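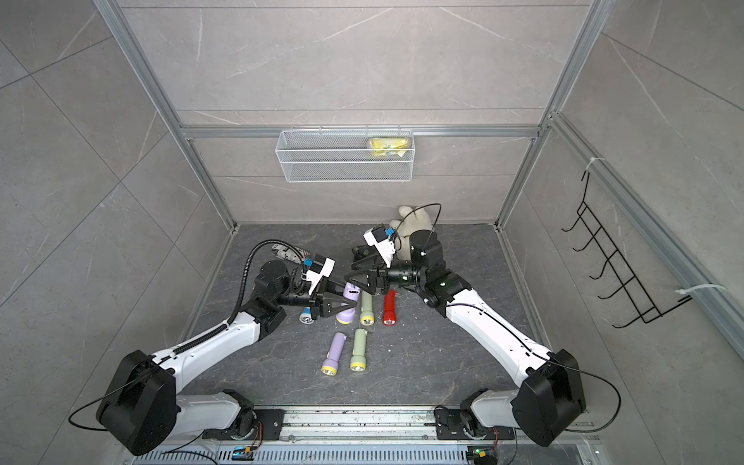
September 13, 2018

ok it's thread time. Our student robotics club finally has a two-arm project that does things on purpose, and a bunch of you asked how it's going, so here is the long version. Get a snack.

The assignment, for anyone new: two arms, one small workspace, and a pile of flashlights. The arms have to pick up a flashlight, pass it from one gripper to the other, and put it down in a spot we choose. That's the whole thing! It sounded so easy in January.

We call the project Brirnix. It was supposed to be a placeholder name until we voted on a real one. Then somebody put it on the sign-up sheet, and somebody else put it in all the file names, and now it's Brirnix forever.

Why flashlights? People keep asking me this. They're cheap, they come in fun colors, and they have a fat end and a skinny end, so the gripper has to care which way they're facing. A block is a block. A flashlight has opinions.

Also they roll. Oh my gosh, they roll. Half of my summer was flashlights rolling.

The floor helps a little. We picked a stone-look one with some texture to it, and the walls are the gray marble pattern, so yes, the whole thing looks like a very small fancy bathroom. I will be taking no criticism. It was on clearance and it wipes down great.

So, the thing we're working on right now is getting both grippers into the middle at the same time without them smacking into each other. Each arm is fine alone. Each arm is a dream alone! Put them together and it's two people going for the last slice of pizza.

Our first fix was just taking turns. Left arm goes in, left arm comes out, right arm goes in. Super safe, super slow. We timed a full run and it took 55 minutes to do what a toddler would do while eating a cracker.

Second fix was giving each arm its own half of the floor and a strip down the middle where they have to ask permission. Much better, except the strip is where you do the handoff, so they spent most of their time asking permission.

What we have now is a kind of "who's closer" rule. Whichever gripper is closer to the flashlight gets to claim it, and the other one hangs back at a set distance until the first one says it has a good grip. Then it comes in for the handoff. It's not fancy but I love it so much.

The set distance is where all the arguing happens. I want it small because it looks cool when they almost touch. Everybody else wants it bigger because they're the ones who've replaced fingers. Fair.

Colors! We've got purple, pale green, red and blue in there at the moment. The purple and the green come in pairs and that is on purpose. If you tell the arms "purple" and there are two purples, they need to pick one and stick with it. For most of last month they did not stick with it. The left arm would start toward one, get a better look at the other, change its mind, change it back... I felt very seen.

We solved the waffling by making it commit once the gripper is low enough. Past that point it isn't allowed to reconsider. Somebody said this should be a rule for humans ordering at a drive-thru and I agree.

The pale green ones are a pain, by the way. Pale green on dark gray should be easy, right? But under our lights it washes out and the software decides it's looking at a white thing. Red is perfect every single time. Red is my favorite child.

Standing up vs. lying down is the other big headache. If a flashlight is standing on end you want to come straight down and pinch. If it's lying flat you need to line the fingers up across it or you just shove it along the floor like a hockey puck. We've got two separate grips for that now, and a little bit of code that guesses which one to use. It guesses pretty well until a flashlight is leaning on another flashlight.

And yes, there's a stuffed animal in there. Is it a bunny? Is it a bear? The club is split and I'm staying out of it. It lives near the back wall and the arms have to leave it alone. If a run ends and the plush has been touched, the run doesn't count. You would be amazed at how careful people get with their code when there's a plush toy at stake.

The basket on the back wall is for later. Once handoffs are solid, the plan is to go from floor to floor, then floor to basket. There's a rack with hooks on the side wall too and I have been told, firmly, that hooks are a next-year problem. I've been sketching hook ideas in the margins of my chem notes anyway.

Money talk, because a couple of you are trying to start your own club and asked. We had 1,550 dollars for the year for everything that wasn't the arms. The arms belong to the department, we just get to use them (and clean them, and apologize to them). Most of our money went to the rails for the enclosure, finger parts, and cable. So much cable.

If I could go back I'd buy better cable sleeves on day one. An arm will happily twist its own cable until something pops loose, and then you spend the evening hunting for a bug in your code that's really a plug hanging out by one corner. Leave a nice big loop of slack at the wrist. Bigger than you think! Then watch a full range of motion at slow speed before you trust it.

We got the finger material from a place called Dekska, and they were super nice about sending sample pieces first. The pointy triangle fingers were our third shape. The first shape was too wide and knocked over the neighbors. The second one was so skinny that flashlights spun in it like a rotisserie chicken.

Oh, and somebody asked what we use to run the two arms together. It's a student license of Novance plus a giant heap of our own scripts on top. I won't pretend the heap is pretty. There's a file in there called final_final_REAL and it is load-bearing.

Numbers, since I promised. Last week's test was 80 handoffs in one long session, any color, any starting pose. The club goal for the week was just to finish all of them without anyone hitting the stop button. We hit the stop button 4 times. Two were dropped flashlights that rolled under an arm, one was a cable thing, and one was me leaning on the button with my elbow. I'm still hearing about that one.

For the record the elbow stop did count. I asked for a vote and lost the vote.

What's next: there's a student showcase at Brandão Hall and we got a table. We want people to call out a color and have the arms do a live handoff. So we need it to be quick enough that folks don't wander off to the cookie table, and calm enough that it doesn't scare little kids. Those two things are fighting each other at the moment.

Right now at full speed it's kind of scary, not gonna lie. The arms are big next to that little floor, and when both of them swing in together you take a step back without meaning to. At half speed it's almost sleepy. I've been pushing for somewhere in between — fast on the way in, slow for the last bit above the flashlight.

If you're local and you want to join, you do NOT need to know how to code. We need people who'll reset the floor between runs, write down what happened, and come up with mean flashlight layouts. The mean layouts are so useful. Our best bug of the summer came from someone who just dumped them all in a heap and said "go."

You also get to clean the mounting rail, which is covered in dust and little bits again. I wiped it last week! I don't know where it comes from!!

Ok that's the thread. Questions welcome, especially about cables. I'll be in the lab tonight trying to get pale green to show up as green, so if I answer at 1 am, that's why.

Oh wait, one more. Someone replied asking if the flashlights are turned on during the runs. Nope, they stay off. We tried it once with them on and the glare sent the left arm off chasing a bright spot on the wall. Very cat behavior. We might bring it back as a party trick.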